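From: Peadar Ó Flaithearta
To: Narndale Choir List
Date: 14 Apr 2026
Subject: Re: Where do we sing in August?

Irfan Afridi wrote:
> Has anyone thought about the summer concert yet? The Chowdhury hall
> wants a deposit soon, and I'd hate for us to lose it the way we lost
> Flillgate. Also, are we really doing the whole Wellar songbook? My
> altos are nervous.

Hello Irfan, and hello everybody,

Thank you for the nudge, I've been meaning to write for ages and then the grandchildren came and you know how that goes! I'm very much for the Chowdhury hall. It seats 167, the parking is easy, and my sister-in-law sang there years ago and still talks about the sound. The deposit is 80 dollars and I'm happy to drop it off myself if somebody will remind me where the office is. 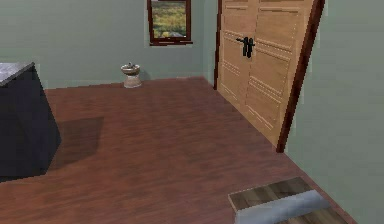
As for the Wellar songbook, please tell the altos not to lose any sleep. I was thinking of the first half only, plus the two lullabies at the back (the ones we did at the Christmas tea, when the tenors came in early and everyone was so nice about it). If we start on the slow pieces now, we'll have plenty of time for the Latin one, and I do think we should keep the Latin one. It's hard, I know, but it was lovely by the end last time.
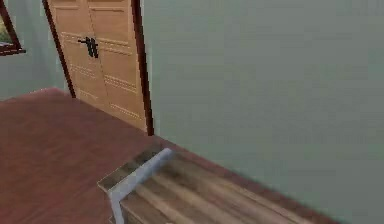
Sopranos, I have been listening to our old recordings, and you're swallowing your last consonants again, bless you. I'm just as bad. What helped me was practicing at home facing a plain stretch of wall, like that pale gray-green one to the right of the door, and singing each line straight at it, slowly, until every T and D came back to me. Ten minutes before supper is enough, and the dog gets used to it.

One last bit of housekeeping. The locker code for the sheet music is now 3742, so please cross out the old one. If you still have a blue folder from the spring program, bring it along whenever you can, even if the pages are out of order. I like sorting them.

Warmly,
Peadar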